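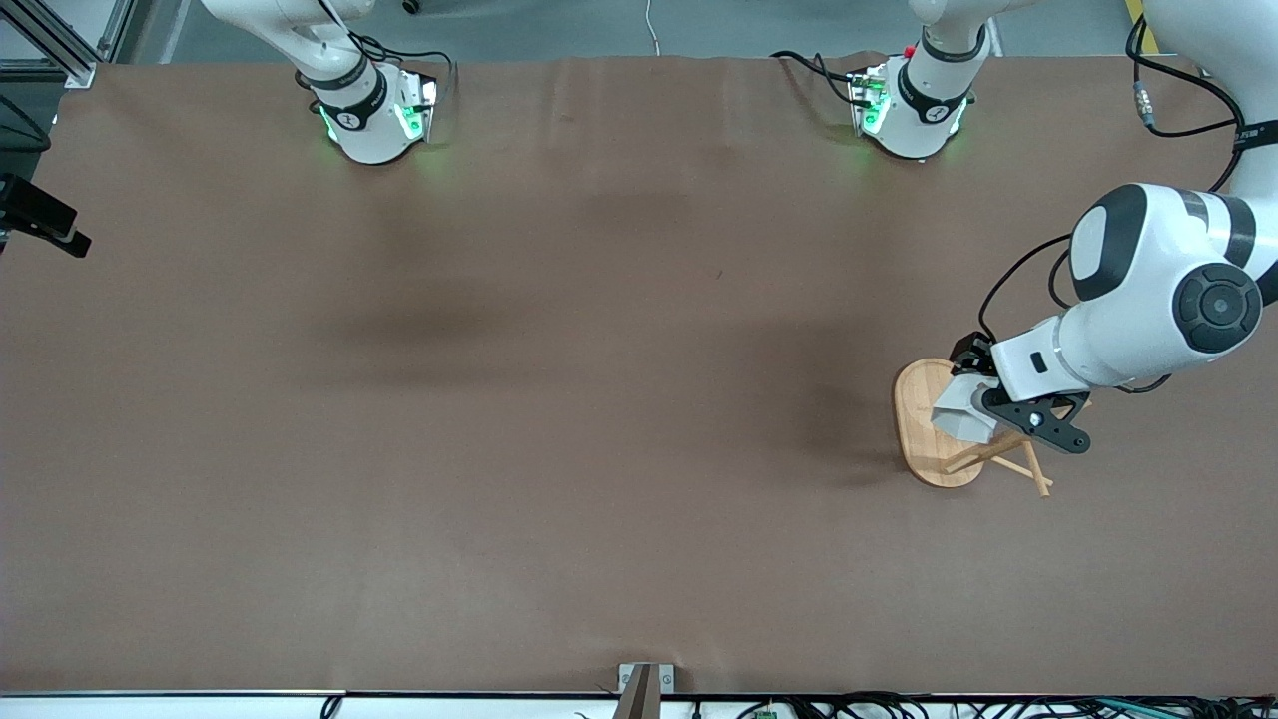
A small wooden stool, held over brown paper.

The stool has been oversold

Tuesday, October 20, 2020

I have read three articles this month telling me to buy a small wooden stool. One wanted it beside the bath with a candle on it. Another wanted it next to the armchair, holding a book and a cup of tea. The last, from the interiors shop Prindau, called it "the hardest-working piece in the home", which is a bold thing to say about something most people only touch when they want to move it out of the way.

I should say that I own 2 of them. I bought both, with my own money, within the same year, so I am not writing as someone above temptation. The first came from Eslow and cost 40 pounds. The second came out of a clearance bin and I can't find any way in which it is worse.

My complaint is with the word "versatile". It gets used of small stools more than of any other furniture, and I have come to read it as a warning. A chair is for sitting on and a table is for putting things on. Call a thing versatile and you are let off saying whether it is good at either. Sit on a small stool for the length of a meal and your knees will give you their opinion. Use it as a bedside table and there's room for a glass or a lamp, and whichever you choose you will knock the other one off the floor side in the night, reaching down for it. As a plant stand I'll allow it, though a plant stand is also a plant stand, and an upturned crate does the job for nothing.

Then there is standing on it. Every shop shows a stool in a kitchen, near high cupboards, and very few of them will say in plain words that it's meant to take a grown adult on one foot, stretching for the roasting tin. I looked at the Bremitz catalogue, which lists 17 small stools. Most of the space under each one goes on the finish. I wanted to know what weight it would hold and whether the legs spread wide enough to stop it tipping, and for that I was told to contact the shop. I did contact the shop. They sent me the catalogue.

People will say I am being hard on a humble object, and that the old ones were made for milking and mending and lasted for generations. Some did. We don't see the ones that didn't, as they went on the fire. And a milking stool was bought by somebody with a cow. It had a job before it came through the door, whereas mine were bought first and then walked round the house looking for work. One has ended up under the coats, holding a bag of other bags. The other lives in the bathroom, where it holds a towel that used to hang perfectly well on a hook.

I make one exception, and that is children. A small stool at a basin is a proper piece of furniture to somebody who can't reach the tap. My neighbours have one by Mac Carthaigh, scratched all over and with toothpaste on the top, and it is used morning and night. It'll be outgrown in a few years and they will pass it on to a smaller child — a better career than either of mine has had.

The December gift guides will be here before long and there'll be stools in all of them, most likely with a ribbon on. If you're thinking of buying one, go and stand in the spot where you mean to put it and say out loud what it's going to do there. If the answer is that it would look nice, fine, plenty of things are bought for that and I wouldn't stop you. Just don't pay extra for versatile.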